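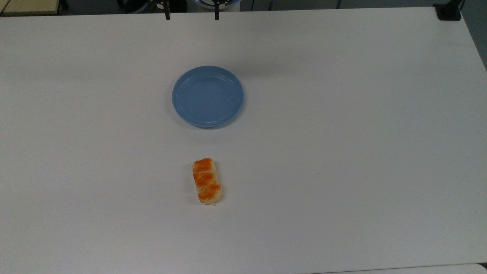

How long should a seller wait before dropping the asking price?

"Four weeks of proper viewings, then look at it again," says Kulsoom Dogar, and she says it with her coat still on.

I'd caught her at Gandby between two valuations, one November afternoon, because I'm selling my mum's old terrace in Flundarside and I wanted somebody to tell me what I was doing wrong (quite a bit, as we found out!). She has sold houses there for years and she talks fast.

"People pick a number they've fallen in love with," she told me. "Then they get 29 viewings and no offer, and they blame the agent."

I asked whether I should paint the back bedroom. She pulled a face. "Fix the gutter first. Buyers will live with a green bedroom, but a damp patch frightens them off."

What about being there for viewings? I'd done every one of mine, chatting away on the landing. "Go out," she said. "Go to the shops. They can't moan about your kitchen with you stood in it."

She did think my photos were decent, so I'm clinging to that. The gutter man is booked for the morning.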